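4. PREPARACIÓN DEL PUESTO DE EMBALAJE

4.1 Ámbito de aplicación

La presente sección regula la preparación de los puestos destinados al embalaje de menaje doméstico en los almacenes Daddale. Deberá leerse junto con la sección 3 (Recepción de artículos) y se aplicará antes del inicio de cada turno. El responsable de turno conservará una copia impresa en el puesto.

4.2 Colocación de la cubierta de papel

1. Retire de la mesa los restos de cinta, etiquetas y grapas del turno anterior.
2. Limpie la superficie con un paño seco. No utilice disolventes.
3. Desenrolle el papel kraft a lo largo de la mesa, desde el extremo izquierdo, con la cara satinada hacia abajo.
4. Deje un sobrante de 11 cm en cada extremo y dóblelo bajo el canto.
5. Fije los dobleces con cinta de papel. La cinta plástica no está autorizada, pues impide el reciclado de la cubierta.
6. Alise el papel con la palma de la mano, del centro hacia los bordes.

NOTA: El papel suministrado con la referencia Irnden 700 es el único homologado para esta operación. Las solicitudes de otro material se dirigirán por escrito a Nuria Arroyo, Departamento de Suministros.

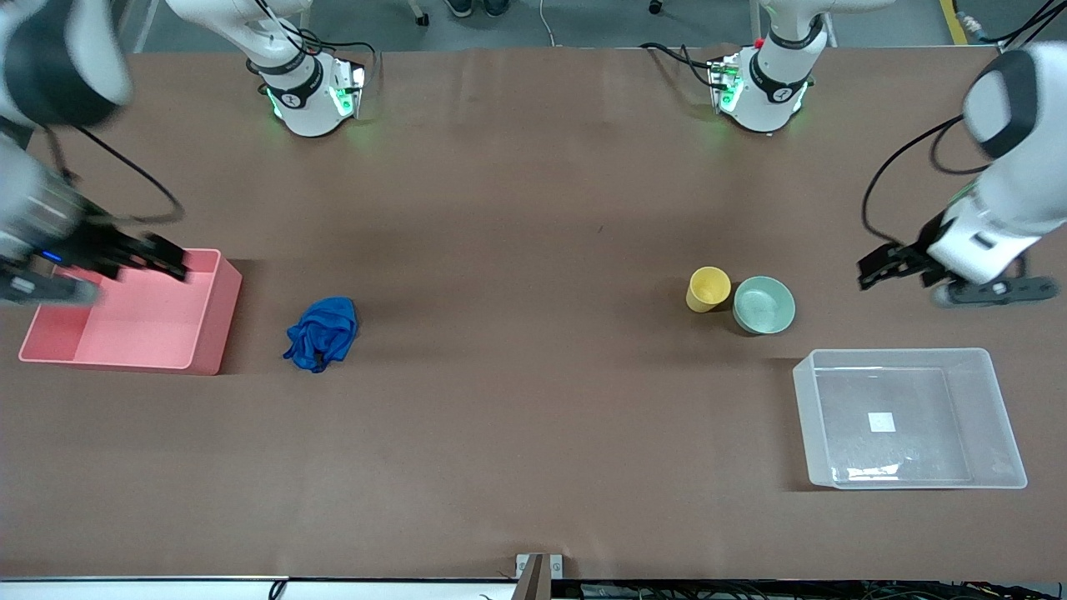

4.3 Sustitución de la cubierta

La cubierta se sustituirá al término de cada turno y, en todo caso, cuando presente desgarros, manchas de grasa o restos de adhesivo.

1. Traslade los artículos pendientes a la estantería auxiliar.
2. Corte la cinta con cúter de hoja retráctil. Mantenga la mano libre fuera de la línea de corte.
3. Enrolle el papel hacia el interior, de modo que los residuos queden retenidos.
4. Deposite el rollo en el contenedor de papel y cartón. El papel con grasa se depositará en la fracción resto.
5. Anote la sustitución en el parte de turno, con indicación de la hora y del número de puesto.

PRECAUCIÓN: Si se ha roto vidrio o cerámica sobre la mesa, no enrolle el papel con las manos desnudas. Utilice guantes anticorte y deseche el conjunto en el recipiente rígido rotulado «Fragmentos».

4.4 Control de existencias

Cada puesto dispondrá de un rollo en uso y otro de reserva. Las bobinas se almacenarán en posición vertical, en lugar seco y separadas del suelo. El inventario de marzo se remitirá a la oficina de Tarkham mediante el formulario 1.482, firmado por el responsable de turno. Las bobinas deformadas o húmedas se devolverán al proveedor en su embalaje de origen.

Las incidencias no previstas en esta sección se comunicarán a Gwilym Hopkin, Coordinación de Almacenes, extensión 3197.

Daddale Logística · Manual de operaciones, sección 4 · Contacto: Coordinación de Almacenes, ext. 3197 · © Daddale. Todos los derechos reservados · Volver arriba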